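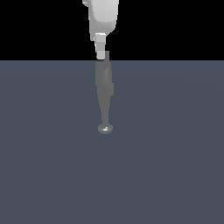 Our project was to plan and take a short off-season trip in a rented motor home, and then report on whether the planning did any good. We are three students in an introductory tourism course, and between us we had spent one night in a camper, parked in a grandparent's driveway. The assignment asked for a budget, a route, a set of expectations written down before leaving, and a comparison afterward. Our plan had much the same build as the white arm at the top of this page: bulky and boxy up high, then suddenly very slim. Everything up to arrival at the campground had been worked out in detail. What we would do once we got there was covered by the words "explore area."

Background

Travel by motor home is often described as freedom. Our course readings used the word so often that one of us started underlining it. We wanted to find out how free a person feels who has a reservation, a checkout time, a mileage limit and a sewage hose. We also wanted a trip over fall break that could be handed in for credit, and we saw no conflict between these goals.

We picked Merbridge because it has a lake, a downtown and an RV resort that stays open through October. The resort is called Tringate. It calls itself a resort on the sign and a campground on the receipt, and both are fair. We rented from Verhoeven, a small outfit with a gravel lot next to a tire store, and booked our site through Trilance, a trip-planning app that sends you cheerful messages at hours when you are not cheerful.

What we planned

The route was 62 miles each way. We chose a short distance so that fuel would not eat the budget and so that whoever was driving could be rescued by somebody's mother. The stay was 2 nights. We had a site with full hookups, meaning water, electric and sewer, because the comparison table in our proposal needed something in the "amenities" column.

Before leaving, each of us wrote down what we thought would take up the most time. The answers were hiking, cooking and "relaxing, probably." We sealed these in an envelope, which was more ceremony than they deserved, and put the envelope in the glove compartment, where it got coffee on it.

We also made a meal plan, a packing list and a driving schedule in shifts. The rental agreement then informed us that only one of us was old enough to drive.

The trip: first day

Pickup was supposed to be quick. The man at the lot gave us a walkaround and explained the tanks, the leveling blocks, the propane, the awning, and the correct order in which to do all of it. We nodded the whole time. One of us recorded it on a phone, and we watched that recording so often over the next few days that we can still recite the part about the gray tank.

The drive was slow and loud. Every cabinet in a motor home has something in it that wants to get out. We pulled over at a farm stand to find the source of a clanking, which was a frying pan in the oven, and bought apples and a jar of pickled beets out of a feeling that we should buy something. The beets do not appear in the budget. They appear in the appendix under "other."

We reached Tringate in the late afternoon and were led to our site by a golf cart going extremely fast. Backing in took long enough to draw an audience. The neighbors brought out chairs. To be fair, they may have been sitting outside already, but they did turn the chairs. One of them finally came over and waved us in with the kind of hand signals used for aircraft, and after that we were parked, slightly diagonal, and decided it was fine.

Dinner was supposed to be chili. It was cereal.

Second day

This was our full day, the one with "explore area" on it. We slept in, walked the loop road through the resort, and had breakfast outside in jackets. The lake was pretty, with a little mist on it. The swimming pool was closed for the season and so was the miniature golf, although someone had left a ball on the last hole and we respected that.

Then we did laundry. We had been gone less than a day and had no real reason to do laundry, except that the beets had opened. The laundry room turned out to be the social center of the place, and we learned more there than we had from the app. People told us which road into town to avoid with a tall vehicle, where to get good pie, and how the sites on the far side get sun in the morning. A retired couple had been on the road since spring and kept a spiral notebook of every campground, graded like homework. Tringate got a B. They said the showers had kept it from a B plus.

In the afternoon we unhooked everything, stowed everything, and drove the whole house into town to look at a bookstore. This is the part of motor home travel that our readings had skipped. If you did not bring a car or bikes, then every errand is a move. We parked in a lot by the feed store, took up more of it than we were proud of, and walked downtown. The bookstore was good. The pie was very good. We went back, hooked everything up again, and backed in on the second try, to no audience at all, since it was dark by then.

Third day

It rained. We emptied the tanks in the rain with the recording playing under an umbrella. We will not describe this in detail, though the rubric does ask for sensory description. Checkout was at eleven and we left at ten to. Trilance sent a message asking us to rate our sunset.

Results

When we opened the envelope, none of us had been right. The thing that took up the most time was setting up and putting away. Hiking came to one walk around the loop road and another to the dumpsters, and cooking never really recovered after the first night. Relaxing did happen, mostly in the laundry room.

On money we did better. We had set aside 50 dollars for surprises and spent all of it, on laundry, pie, a replacement water hose washer and the farm stand. The rental and the site came in at the price quoted. The one real scare was the damage clause in the rental agreement, which made us responsible for the first 3000 dollars of anything that happened to the vehicle. Nothing happened to it. We did pay the clause a great deal of attention, though, mostly under low branches.

As for freedom, we each gave it a score at the end of each day. The scores were lowest on the first evening, went up a lot on the second morning, dipped when we had to unhook for the bookstore, and were mixed on the last day, depending on who had held the hose. We had meant to make a graph of this. With three people it looked like a plate of spaghetti, so it has been left out.

Limits of the study

We went to one place, in one season, in one vehicle, with beets. Someone who owns a motor home and has done this for years would set up in minutes and would have no trouble with the chili. We also went when the resort was half asleep, and a summer visit might have been a different subject entirely. Our interviews in the laundry room were not set up as interviews, so we have not quoted anyone, and the notes were taken afterward on the back of the meal plan, which was free.

What we would change

We would stay longer in one spot. Two nights meant that most of the work was for very little sitting down. We would bring bikes, or at least one bike and a sign-up sheet. We would ask for a pull-through site, which Tringate has, and which the app lists under "premium experiences." We would practice backing up in an empty lot before doing it for the public. And we would put something under "explore area," even if it was only the bookstore and the pie, so that the last part of the plan had a little more to it.

Handed in 13 November 2022, with the budget table and the packing list attached. The envelope is also attached. The stain is the coffee.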